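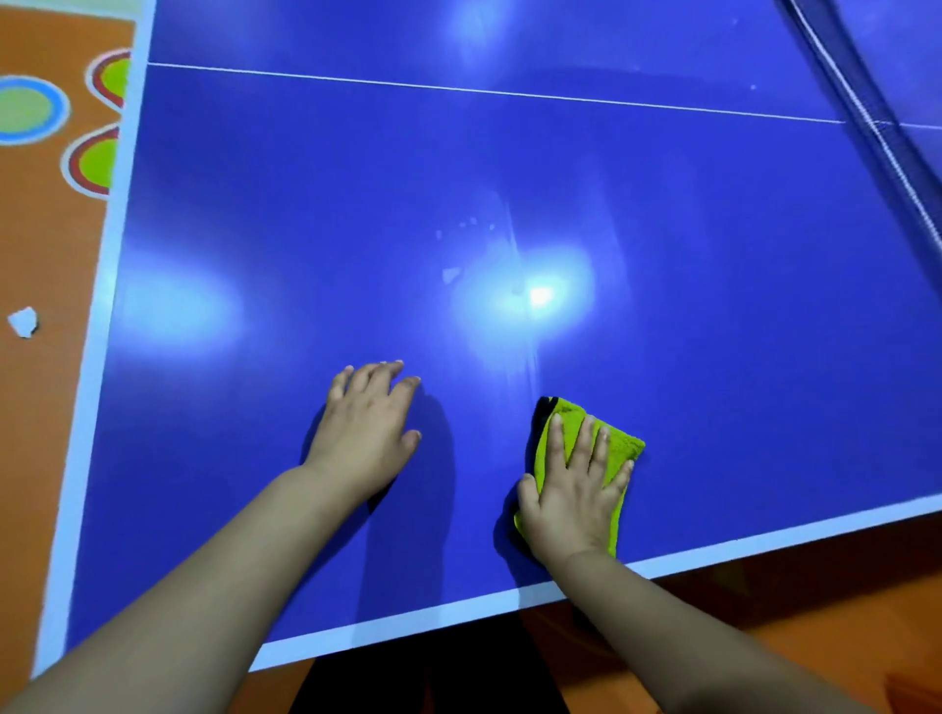 Figure 4.1 Hands on the playing surface of a blue table. Overhead lights reflect in the gloss, and small whitish marks lie near the brightest reflection.

CHAPTER 4
Table Tennis Tables: Surface Care and Net Fitting

Learning outcomes
After studying this chapter you should be able to:
describe the parts of a table that need routine cleaning;
inspect a playing surface by touch and by reflected light;
wipe a surface without straining the net or its clamps;
complete a table record card.

4.1 Introduction

A table tennis table is a piece of sports equipment and a piece of furniture, and the duty attendant has to treat it as both. Dust and skin grease change the way a ball grips the surface. Slack netting changes the height a ball must clear. Neither fault is easy to see from the doorway of a hall, and both tend to be reported late.

The worked case in this chapter is the leisure centre at Hillerport, where Nazanin Mahmoudi rewrote the cleaning schedule for the games hall. Under the old schedule tables were wiped once a week. The new schedule ties cleaning to hours of play: each table is wiped after every 10 hours of booked use and given a full inspection after 100. In the first year the hall logged 3205 hours of booked play across all its tables, and the record cards from that year are used for the exercises in section 4.6.

4.2 Parts of the table

The playing surface is the whole upper face, including the white lines. The side lines and end lines mark its edges. The centre line runs lengthwise and divides each half for doubles play. The net assembly consists of the net, its cord, and the clamps that hold it to the sides of the table. Dirt collects first along the foot of the net, where a cloth is least often taken.

4.3 Inspection

Inspection comes before wiping. Stand at one corner and look across the surface towards a reflected light. Marks that cannot be seen from directly overhead often show at the border of a reflection, where the gloss changes to plain colour. Move along the side and repeat, so that each part of the surface passes through a reflection at least once.

Next, lay the flat of the hand on the surface. Grit is felt sooner than it is seen. Any grit must be lifted off before a cloth is used, or it will be dragged across the finish. Note scuffs on the card by half and by side, e.g. "near half, left".

4.4 Wiping

Use a clean, soft cloth, folded or bunched to fit the palm. Work away from the net towards the end line in overlapping strokes. The net may be steadied with the free hand but must not be used as a support for body weight. Finish with the edges.

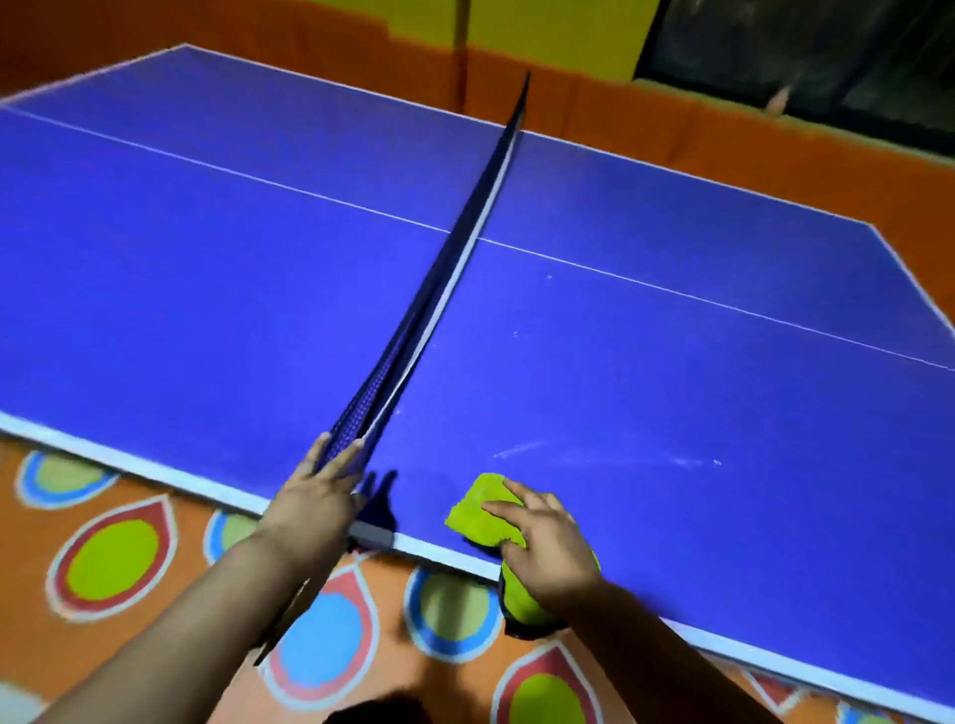

Figure 4.2 Crumpled cloth pressed against the table near its edge, with the other hand on the net. Faint scuff marks can be seen beside the cloth.

Scuffs that remain after two passes should be recorded and left. Prys Morris, in his notes for the Wullance training course, found that 63 per cent of the worn patches reported to him lay where attendants had scrubbed at old marks.

4.5 Checking the net

Check the net after wiping, when it is most likely to have been moved. Both clamps should sit square to the side of the table. Measure the height at the centre and at each end, and adjust the cord if the readings differ.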